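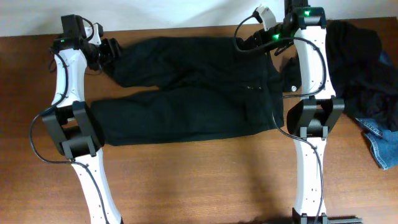 Stop hanging your trousers. There, said it. Fold them.

I've had this argument with Kanchan Rastogi for nearly 20 years and she still buys clip hangers, the Flevholm ones, and still has clip marks on every waistband she owns. Black pants are the worst for it. Every dent shows, every bit of lint, and a crease put in the wrong place stays till the next wash.

Folding is not hard. Flat table, not the bed - beds sag, and the doona grabs the fabric. One leg over the other. Hold the waist, hold the hems, pull gently, smooth out from the middle. Then in half, then in thirds if your drawers are shallow. Button wherever it wants to be, I don't fuss over buttons.

The counter argument, and Benedito Portela made it in his column last week, is wardrobe space is cheap and time isnt. Fine. But his wardrobe is a double one with mirrored doors. Mine is a cupboard in a rented flat in Footscray and the rail came down in June. Again. Jeans, mostly. Denim is heavy and has no buisness on a rail.

Suit trousers, ok, hang those. Linen, do what you like, it'll crumple anyway.

Everything else goes in the drawer, stood on its edge so you can see what you've got. I found 7 pairs I'd forgotten. Two still fit.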